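Okay, slide one. Hi everybody, wait for the back row to find chairs. Say thanks for coming out on a Thursday, and then say the thing about the parking.

So I'm going to talk about my grandmother's letters, and more about what I did wrong with them than what I did right. I'm not an archivist. I sell flooring. But a few years ago my cousin Fredy Quispe called me up and said, do you want the papers or should I put them out with the recycling, and I drove over there that same night in my slippers.

(Pause here, people usually laugh at the slippers.)

What I got was four grocery bags. Letters, receipts, two calendars from a feed store, prayer cards, a warranty for a blender. I thought I'd have the whole thing sorted by November. Ha! That was three Novembers ago and I'm still going.

First mistake, and I see people nodding already: I started by reading. Don't start by reading! You pick up one letter and it's your great-aunt being furious about a borrowed coat, and then you need to know if she got the coat back, and now it's midnight and you've moved six pieces of paper from one side of the couch to the other. Sort by envelope first. Postmark, sender, done. Put your phone in the other room if you have to.

Second mistake was the spreadsheet. I had 15 columns. I had a column for mood. Somewhere past row 300 I noticed I'd quit filling in most of them, and the only ones I ever searched were who, when and where from. So now it's those three, plus a notes box where I can ramble. If you've got the handout, that's the grid on the back, copy it as much as you want.

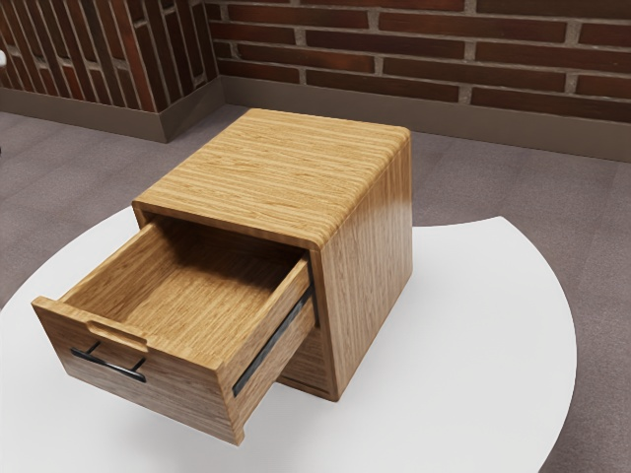 Next thing, names. My family reuses names like you would not believe. There are two Lucero Quispes in these letters, my grandmother and her niece, and for months I had them mashed together into one extremely busy woman who was somehow getting married in one town and running a bakery in another. What fixed it was handwriting. The niece does this big looping L and my grandmother's is basically a stick. So if you've got repeats, make yourself a little sheet with a sample of everybody's signature and keep it next to you.

Ask the room: who else has repeat names? Take two or three, keep it short, last time this ate ten minutes.

Scanning. People always ask. I scan both sides, even the blank ones, and the envelope too. I've got 86 letters left to do out of that first batch and I'm doing a few each Sunday with the radio on. File names start with the year, then the sender. Back it up in two places, one of them not in your house. Mine's at Fredy's, which he thinks is pretty funny.

Then read the coat letter out loud. The translation is in the blue folder, second page. Go slow, do the voice a little. Skip the last paragraph if we're past 7:30.

Questions. If somebody asks about mold, send them to the table by the door, the preservation flyers are there. And remember to get the clicker back to the front desk.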